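Why I Still Want the Landlord to Name a Price

Dear readers of the Saturday pages, the editor asked me to write something about renting, as I have rented in three countries and am now renting in a fourth. My English came to me late and from books, so please be patient with it. The subject is one small line in the apartment advertisement: "Rent on request."

When I came here in January I had a list of apartments. Most of them were in the old weaving district, between the canal and Durnamden station, and most had beautiful sentences about high ceilings and the morning sun. Under these sentences, where I looked for the number, there was no number. I had to fill in a form. The form wanted my employer, my income, the number of persons in my household and whether I have a pet. After two days a friendly young man called me and asked the same things by voice. Only then did he tell me the rent, and he told me as a person tells a secret.

I have now learned that this is normal for the better buildings. Tresance, the agency which handles the larger part of the canal side, does it for nearly everything above the third floor. I asked their letting manager, Joscha Brandes, why. He was polite and he answered me by letter, which I respect. He wrote that the market moves quickly, that a printed price becomes old in a week, and that a conversation lets the agency find "the right home for the right tenant."

I do not believe the first reason. The price of tomatoes also moves quickly, and the woman in the market writes it every morning on a piece of cardboard. An advertisement on a screen is easier to change than cardboard.

The second reason I believe completely, and this is my difficulty with it. If the agency knows my income before I know the rent, then the rent can be made to fit me, like a jacket. I cannot prove that this was done to me. But my neighbor Dinesh Talukder lives one floor under me, in the same rooms with the same windows, and he pays 200 a month less. He signed in the same month. He is a baker and I am a translator of technical documents, and on paper I earn more. We discovered it over the mailboxes, and we were both a little ashamed, I for paying so much and he for paying less.

Some people tell me this is only fair. Who has more should pay more. I am in favor of this idea when it is a tax, and the money goes to a school or to a bus. When it goes to the owner of the staircase I see less justice in it.

There is also the question of time. For someone who is already housed, a telephone call is nothing. For someone who must leave a room at the end of the month, who works when the office is open and who is afraid of speaking a foreign language by telephone, each call is a small mountain. I made my calls from the stairs of my workplace during lunch. I wrote the sentences down first. For one apartment on Plekar Street I prepared half a page, and the answer was 3866, which was more than my whole salary, and I said thank you very much and sat down on the step. If the number had been in the advertisement, I would have laughed and gone to the next one, and the agent also would have had his five minutes back.

I want to be just to the other side. Larysa Hutsuliak owns two apartments above the pharmacy and lets them herself. She told me that when she prints the rent, she gets messages from people who offer her fifty less before they have seen the kitchen. When she does not print it, she gets fewer messages and they are more serious. She is a tired person with a bad hip and I understand her. But I notice that her solution moves the work from her to everybody else. All those who could never pay her rent must now ask for it in order to find out.

The housing office has a rule for furnished rooms, and in it the price must be shown with heating and without. The rule was written for rooms because long ago it was in rooms that people were cheated. Valdis Uibo, who taught property law before he retired, says that one could extend it to all apartments by changing a single word. He sent me the paragraph. I read it several times, as I read everything in this language, and I think he is correct.

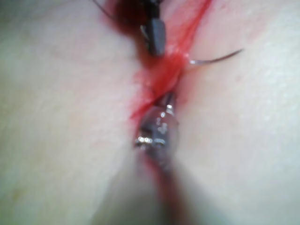
Vol. 12, No. 4, page 31

I know the objection that a rule will be walked around. The advertisement will say a number, and then in the office there will be a cleaning fee, a key fee, a fee for the preparation of documents. At the Nazarenko building I was asked for 377 for an "entry file," and when I asked to see what was in this file, it was my own passport copy and my own pay slips, which I had brought in a plastic sleeve. So yes, it will be necessary to say that the number includes what one cannot refuse. This is more writing for somebody, but it is not difficult writing.

My friend Nayara Prado looked for an apartment in spring, and she used a method that I recommend until the rule exists. She answered no advertisement without a price. To every such agency she sent one line: "Please tell me the rent and I will tell you my income." Four did not reply. Two replied with the rent. One of these is where she lives now, for 1118 with the heating, on the side of the courtyard, with a view on a chestnut tree and many bicycles.

It is a slow method and it needs strong nerves, and I did not have them in January. Next time I will have them. My contract ends in two years and I have already saved her line in my telephone, with the word "please" at the beginning.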